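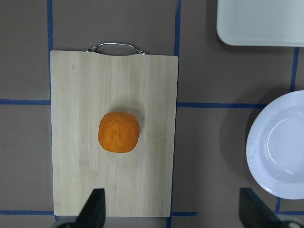
Ticket: Orange pick and place, right wrist stream out of step with head camera
Site: Lindgate, bench cell
Opened: 15 Sep 2026
Status: Open, workaround in place

OK so I'm reopening this one under a new number because the old ticket got merged into the Furukawa driver thread and I can't find my own notes in there anymore.

Short version: I'm recording demos for the Lelline training set. Orange, cutting board, bowl, tray, blue grid on the table. The episodes look fine while I'm driving the arms, and then I open them up afterward and the right wrist video is lagging behind the joint readings. The gripper closes in the numbers, and in the video it's still wide open. It's not every episode either, so of course I'd recorded a whole morning's worth before I caught it!

What I saw first: 13 episodes in the batch, and the checker flagged 3 of them. I watched the flagged ones side by side with the head camera and yep, the wrist view trails by a good chunk. You can really see it when the fingers come down over the orange. A policy trained on that is going to learn to grab late, and we already had one in July that loved squeezing thin air.

Things I tried, in order:

Restarted the recorder. Fine for a little while, then the lag came back.

Swapped the right wrist USB cable for the spare from the Vallside kit. No change that I could see. I left the spare in anyway because the plug fits tighter.

Moved both wrist cameras off the shared hub and onto their own ports on the PC. Big difference! I ran a couple of long test episodes and the checker passed them. I was ready to close the ticket right there, and then the next one got flagged.

Looked at the log for that one and found the recorder was stamping frames when it wrote them to disk, when I'd always assumed it used the time they came off the camera. So whenever the disk gets busy (and it was busy, the upload job was running) the stamps slide.
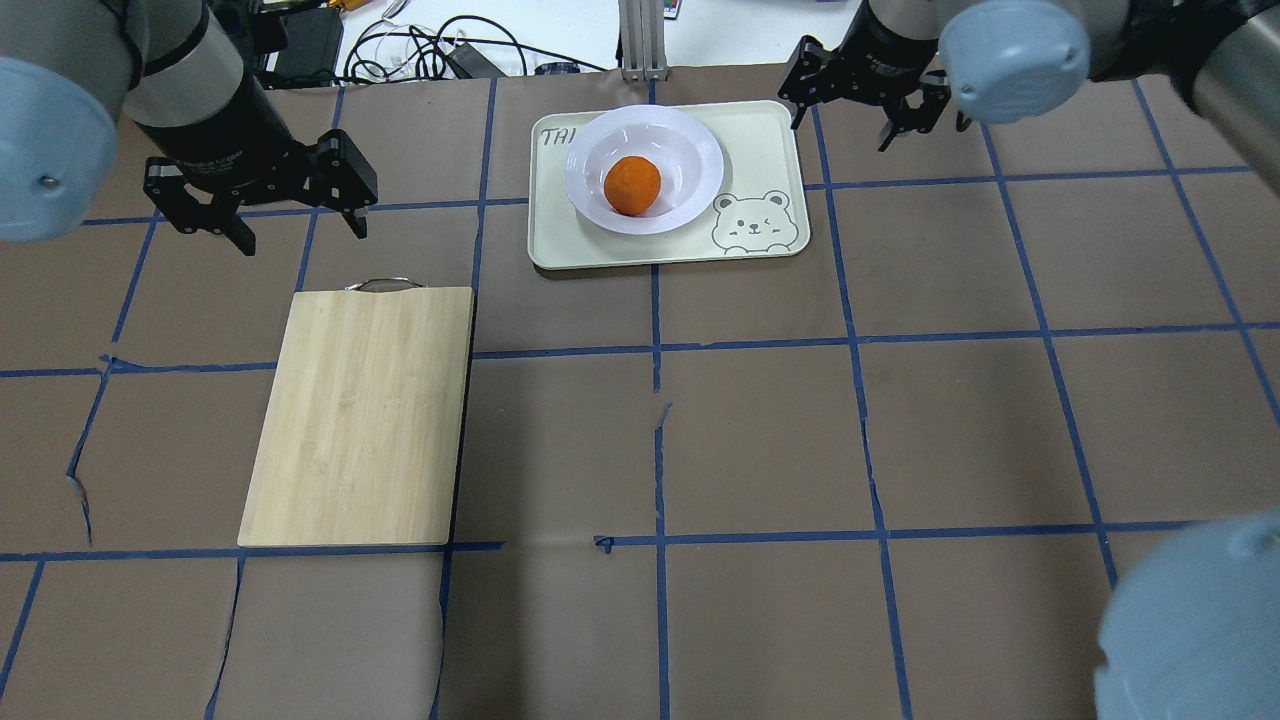
So the workaround for now is upload job off while recording, wrist cameras on their own ports, and I wait for the recorder to say "saved" before I start the next episode. It's slower but I haven't had a flag since.

While I'm at it, a small thing for whoever picks up the next shift. Please start each episode with both arms up and the grippers open. I had 2 episodes where I'd started with a gripper half closed and the reset check threw them out, which had nothing to do with the lag but sent me down the wrong road for an hour. Also, keep moving the orange between starts. I get lazy and put it back in the same spot, and then the model thinks oranges only live there.

Still to do: get the stamp fix into the recorder, rerun the checker over the older Lelline batches, and decide if the flagged episodes can be shifted back into line or just get tossed. I'd toss them, they're quick to redo.

Leaving this open until the new recorder build is on the cell PC.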